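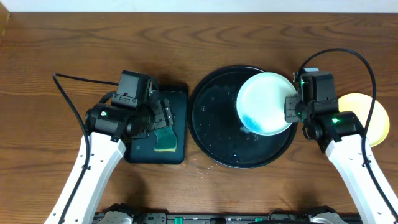

# Tarkano 2 Recreational Kayak

The Tarkano 2 is a sit-inside kayak for flat water, slow rivers and people who own one good pair of shorts. We have sold it out of the Stultstead shop for years, and the second version fixes the two things customers complained about most: the seat, and the other thing about the seat.

It won't win you a race. It tracks straight, turns when asked twice, and sits low enough in the wind that you can eat a sandwich mid-lake without ending up in the reeds. If you want to run rapids, buy something shorter and talk to your dentist.

## Who it suits

Beginners get on well with it. So do anglers, birdwatchers, and the large group of paddlers who say they're going out for exercise and come back two hours later with a sunburn and a calmer view of their coworkers. The cockpit is long, so you can get in from a dock with some dignity. Getting out is still a personal matter.

Taller paddlers (say, over six foot three) should come in and sit in one first. The foot braces slide a long way forward, but knees vary.

## What's changed

- **Seat.** New padded back band, adjusts from the sides. The old one adjusted from behind, for reasons lost to history.
- **Rear hatch.** Wider opening and a proper gasket. A dry bag now goes in without being punched.
- **Handles.** Softer grip, same bolts.
- **Drain plug.** On a leash. We sold a lot of replacement plugs, and we'll miss the income.

## Specs

| | |
|---|---|
| Hull | Single-layer polyethylene |
| Weight | 40 lb |
| Hatches | Rear only |
| Paddle holder | Left side |
| Drink holder | Yes, and it fits a real mug |
| Made by | Wisolska |

The weight is for the bare hull. Add a cooler and it's on you.

## Spray skirt

The Lim half skirt fits this cockpit and costs $189. It keeps your lap dry from paddle drip, which is most of what makes an April outing miserable. It will not keep out a wave. Full skirts from other makers mostly don't fit, whatever the label says, so please try before you cut the tags.

## Care

Rinse it after salt water. Store it on its side or upside down, out of the sun, and don't hang it by the handles all winter unless you'd like a kayak shaped like a banana. Scratches on the bottom are normal and slow you down less than you'd think. Deep gouges can be welded; bring it in and Jalen Alcantara will have a look, then tell you about a worse one.

## Buying one

Colors this season are lime, brick and a gray the factory calls "Storm." Gray is hard for motorboats to see, so we push lime.

Pickup is from the shop. We'll help you load, and we have foam blocks and straps for sale if you arrive with neither. Delivery is possible within the county and slow outside it. Orders placed after the start of December ship in the new year.

Demo boats go out from the landing behind the store most mornings until 11, wind permitting. Bring a change of clothes and leave your phone in the car. Life jackets are included with the demo, and wearing one isn't optional.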